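Subject: Re: [brunton-swap] Folding tables, and mugs for the March sale

> On the tables: I've got one gray one with dark legs that I can bring, but
> I need it back the same night. Does anybody have a white folding one to go
> with it? And are we doing the tea corner again? Last time we ran out
> of spoons before noon and I ended up stirring with a fork.

Yes to the tea corner, and yes to a white folding table! Mine is yours for the day, no rush getting it back. I paid 80 dollars for it at the Grinent closeout and it's held up way better than the Coko one I had before (that one folded itself up under a full coffee urn, some of you were there).

I've started pulling kitchen stuff for the sale too. The teal mug is plastic, so it can go in the kids' box, and there's a spoon to go with it. I'm keeping the bowls on the gray table until I hear whether anyone wants them for the raffle - one pink plastic, one stainless steel.
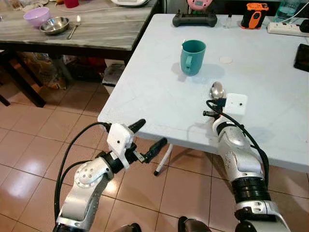

Teal mug and spoon on the white table, bowls on the gray one behind.

The game controller at the back isn't for sale, sorry, I know somebody will ask. The power strip is coming with me though, because the Nernoritz hall only has the two outlets by the stage and the kettle needs one of them.

Also, the flyer file still says 148 tables. I think that's supposed to be 14 and somebody leaned on the 8. Can whoever has it fix that before it goes to the printer?

I can load the car any time after 4 pm - just tell me which door is open.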